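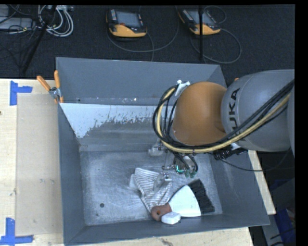 Figure 1. Metal bin on a wooden tabletop, with a KUKA robot arm reaching in.

Sorting of Household Plastics in a Student Residence: Project Report
Submitted Friday, September 21, 2018

1. Background

The Ersoy residence houses 200 students on shared kitchen corridors. Each corridor kitchen has one container for plastics and one for general waste. The residence pays the collection firm, Nelatum, by weight for general waste, while sorted plastics are collected without charge. When a load of plastics contains too much food or paper, the firm bills the whole load as general waste. The residence office asked the project group to find out why this was happening so often and to propose changes that would cost little.

2. Method

The group studied 13 kitchens during September. Bags from the plastics containers were opened and the contents divided by hand into accepted plastics, plastics the firm does not accept, and other waste. Each part was weighed on a kitchen scale. Residents were also asked to fill out a one-page form on how they decide where an item belongs. The group received 100 completed forms.

In two of the kitchens, the existing label was replaced with a new one showing the accepted items as simple drawings. The remaining kitchens kept the old label, a text-only sheet supplied with the containers.

3. Results

The most common problem was food left in trays and cups. Residents knew that the tray itself was accepted but were unsure whether it had to be rinsed. The old label says that items must be "free of residue," a phrase that many respondents read as applying only to oil and chemicals.

Coffee cups with a plastic lining were the second most common problem. They appeared in every kitchen studied. Black trays were often placed in general waste, although Nelatum accepts them.

The kitchens with the new label had less food in the plastics container by the end of the study. Coffee cups were found there as often as elsewhere. The drawings showed a bottle, a tub and a tray, and gave no guidance on cups.

4. Limits of the study

The study took place at the start of the semester, when many residents had only just moved in. Habits may change later in the year. Weights were recorded with the food still in the trays, so the share of other waste in those bags is somewhat overstated. The Pulia wing was closed for repairs and was not included.

5. Recommendations

The residence office should place the new label in all kitchens, with the words "rinse first" added beside the tray and a crossed-out coffee cup added at the bottom. The welcome packet should carry the same drawings. A second round of weighing should be carried out in the spring semester, with the Pulia wing included if it has reopened.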